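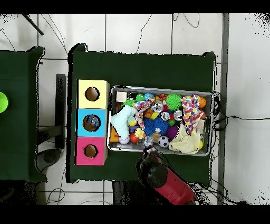 Green table, Wednesday: yellow, blue and pink boxes, toy tray to the right.

Glue log, April. Waro paste, batch 6, mixed at 266 g to 700 ml water. Lumps again. Sieved it, swore at it, sieved it again. Test strips on gray board still curling after 20 minutes under the weights, so the Nolex recipe card is either optimistic or meant for a drier country. Cutting the water next time. Whoever has the good brush, it lives in the jar by the sink.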